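How I get a tired wicker basket clean without wrecking it

I've got far too many baskets. They hold bread, onions, post, odd socks, you name it, and every August I drag the lot outside and give them a proper wash. My neighbour Despina Rusu asked me to write down what I do, so here goes!

First, work out what yours is made of. Willow and rattan are plant stuff and don't like a soaking. Plastic weave will put up with nearly anything except heat. Paper cord (the twisty kind, often on cheap shelf baskets) shouldn't get wet at all, so just hoover it and leave it be. If you can't tell, look at a snapped end somewhere underneath. Plant fibres look stringy inside, plastic is smooth all the way through, and paper unrolls if you pick at it.

You'll need:
A soft brush (an old toothbrush does the corners)
A washing-up bowl
2 cloths, one wet and one dry
Washing-up liquid
Bicarbonate of soda, for smells

Start dry. Take it outside, turn it upside down and smack the bottom a few times. You'd be amazed what drops out of a bread basket. Then go over it with the brush, following the weave and not across it, or you'll catch the ends and lift them. 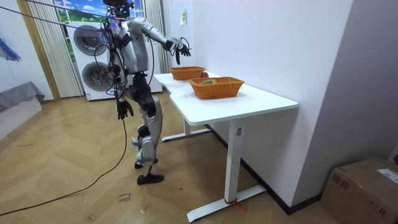

Next, the wash. Put a small squirt of washing-up liquid in 4 litres of lukewarm water. For willow or rattan, wring the cloth out hard and wipe, a side at a time. Plastic ones can go straight in the bowl, and I scrub those quite roughly. The rim always takes me longest, as crumbs get right down into the braid. Toothbrush, patience, cup of tea.

If it smells of old onions, sprinkle bicarb inside, leave it overnight and shake it out in the morning. I use 200 g for a big one, which is probably overdoing it, but it's cheap.

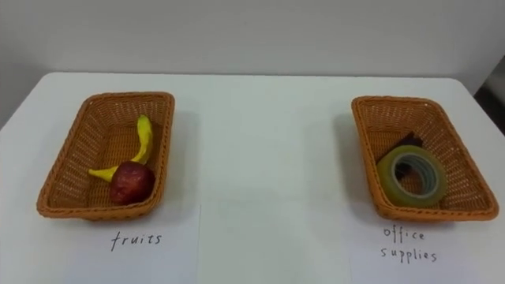 Drying matters more than the washing, I reckon. Stand it on its side somewhere airy and shady, and turn it when you remember. Full sun makes willow brittle (I lost a lovely log basket that way and I'm still cross). Don't be tempted by the hairdryer on plastic either, it goes wavy.

Any loose ends on willow can be tucked back while they're still a bit damp. Push them under the next strand with a blunt knitting needle. If one keeps springing out, snip it close and leave it. Once it's all bone dry, line it with a clean tea towel before the bread goes back in.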